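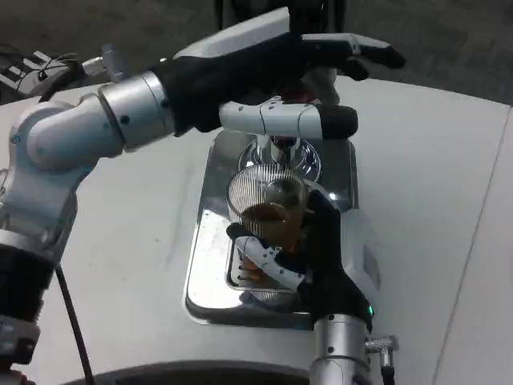 Figure 3. A ribbed glass at the dispenser, roughly two-thirds full of a brown drink.

4. The serving point

4.1 Setting

The third part of the study concerns the table where drinks are poured. We treat it separately from the counter and the dish return, which were covered in Section 3, for the reason that most of the waiting in the room happens here. The table has a white top, and the stainless steel dispenser is set into the middle of it (Figure 3). Guests come to it from all sides. The first layout drawing, made by Ylva Magnusson before the room opened, had the dispenser against the back wall, with a tray rail in front of it and a single line of guests. That drawing was dropped when the plumbing was found to come up through the floor about six feet from the wall.

A dispenser in the middle of a table behaves differently from one against a wall. There is no front that everybody agrees on. A guest who arrives second does not always stand behind the guest who arrived first, and may go to the other side of the table and wait facing them. We recorded this as a wait only when the second guest had a glass in hand. Guests who stood near the table without a glass were recorded as present but not waiting, even when they seemed to be deciding whether to have something.

The room is known to the staff as Tveit, after the building it is in, and we use that name below. The comparison room, Berkska, has the same opening hours and the same menu of drinks, with the dispenser on a side counter.

4.2 Glasses

Two kinds of glass were in use during the study. The first is the tall, cylindrical glass with fine vertical ribbing shown in Figure 3. The second is a plain tumbler, shorter and wider, which had been in both rooms before the study began. Both are clear. We kept both kinds in circulation at Tveit for the whole of August and stocked them on the same shelf, in mixed rows, so that a guest reaching for a glass would not have to pick a side.

The ribbed glass was chosen for three practical reasons. It takes up less room on the shelf. It stands under the spout with little space left over, so that less of the drink strikes the rim. The staff also reported that the ribbing made it easier to hold after washing, when the glasses are often put out while still damp. We did not test the last point.

The drink remains visible through the ribbed wall, and a brown drink such as coffee or tea shows as a warm amber color when light comes through it. This mattered to us more than we had expected. Part of our method depended on reading the fill level from the side of the table, and in a trial on the first Sunday we found that the level in a ribbed glass was as easy to read as in a plain one so long as the drink was dark. With water it was harder. The ribs break up the line of the surface, and two observers standing at opposite ends of the table could disagree by a finger's width. Water was therefore left out of the fill measurements and kept only in the count of servings.

4.3 What was recorded

We recorded 535 servings at the dispenser. For each one the observer wrote down the kind of glass, the kind of drink, the fill level at the moment the glass was taken away, and whether anything was spilled on the tabletop. Fill was written in thirds, with a half step between each, following the sheet used by Sixten Fagerlund in the earlier counter study. A finer scale was tried and given up. Observers could keep to it for the first hour, but their notes drifted toward thirds anyway.

Spills were recorded in a simple way. A serving counted as a spill if there was liquid on the white top after the glass was removed that had not been there before it was set down. Drops on the outside of the glass were ignored unless they left a ring. The white surface was helpful here, as even a small amount of coffee or tea stands out on it. At Berkska the side counter is dark gray and speckled, and we believe that small spills there were missed. The two rooms are not compared on spills for that reason.

The top was wiped at the start of each session and whenever the staff would have wiped it anyway. Observers did not wipe it between servings. Instead they marked any existing drops on a sketch of the table, one sketch to a page, and crossed them out after each wiping. The sketches were more work than the sheet itself. On the busiest mornings the sketch was out of date before it was finished, and those pages are marked in the data as uncertain.

4.4 Fill level

Most glasses of coffee and tea left the dispenser between half and three-quarters full. Two-thirds was the most common entry for the ribbed glass. In the plain tumbler the entries were spread more widely, with a good number filled close to the rim.

There are several ways to read this. The dispenser was supplied by Gesex and gives a fixed portion at one press, and one portion brings the ribbed glass to a little under two-thirds. A guest who presses once and leaves will therefore produce the usual entry without having made any choice about it. The same portion in the wider tumbler comes to less than half, which looks like a small drink, and many guests pressed again. Two portions nearly fill the tumbler.

We think this explains most of the difference between the two glasses, but it does not explain all of it. Some guests who pressed once with a tumbler took it away as it was, and some who used a ribbed glass held the button for a short second pour and stopped it early. Stopping early is possible but awkward – the button has to be pressed again to cancel, and the flow continues for a moment afterward. In the notes for these servings the word "surprised" comes up more than once.

A fuller glass was more likely to be spilled, as one would expect. What is less obvious is where the spills happened. Few of them were made while carrying the glass away. Most came at the point of lifting it off the dispenser, when the guest had one hand on the glass and the other still at the button or resting on top of the machine. With a tall glass the first movement has to be outward before it can be upward. Guests who lifted too soon touched the spout with the rim.

4.5 Spills by glass

Of the servings recorded, 82 were marked as spills. The tumbler accounted for more than half of these, although it was used less often. Nearly all of the tumbler spills followed a second press. When servings with a single press are taken alone, the difference between the two kinds of glass is too small to say anything about.

Spills with the ribbed glass were of another kind. They tended to be a few drops near the base of the dispenser, left where the glass had been pulled out at an angle. These drops collect in the narrow seam where the steel meets the tabletop. By the end of a morning the seam is brown along one side, and it cannot be cleaned with a flat cloth. The staff used a folded paper towel pushed along with a butter knife. Magnusson has since proposed a raised steel lip around the opening, and the fabricator, Humari, has agreed to fit one at Tveit when the top is next taken off.

We looked for a change over the month and did not find a clear one. Regular guests seemed to learn the single press fairly quickly, but each week also brought new guests, and the weekly totals stayed level.

4.6 Waiting

Waits at the table lasted up to 2 minutes. The longest ones were not caused by pouring. They came from guests adding milk or sugar while still standing at the dispenser, with the glass set down on the white top beside it. At Berkska the milk stands on a separate shelf and guests move along to reach it. At Tveit it was kept on the table for the first half of the study and was then moved to the window ledge, at the request of the staff and without our knowledge. The change took place between two sessions and the exact day is not known. We have left the data from both halves together and note the change here so that the totals are not read too closely.

Guests on opposite sides of the table rarely spoke about whose turn it was. The usual practice was for the guest who had just finished to step back, and for whoever set a glass down next to be taken as the next in turn. We saw few disputes. In one case two guests set their glasses down together, and both glasses were then filled by the same person.

4.7 Limits

The count covers one room in one month, with one machine. Tveit washes close to its full stock of 1,000 glasses on a working day, and the servings we observed are a small share of what was poured. Sessions were held in the morning only, when coffee and tea make up most of the drinks. An afternoon count would have included more cold drinks and more water, for which our fill scale does not work well with ribbed glass.

The thirds scale also hides small differences. A glass entered as two-thirds full may have been anywhere from a little over a half to nearly three-quarters, and we have not tried to turn these entries into volumes. Readers who want volumes should use the portion figures in Section 3.2, which were measured by weight at the sink with the dispenser taken apart.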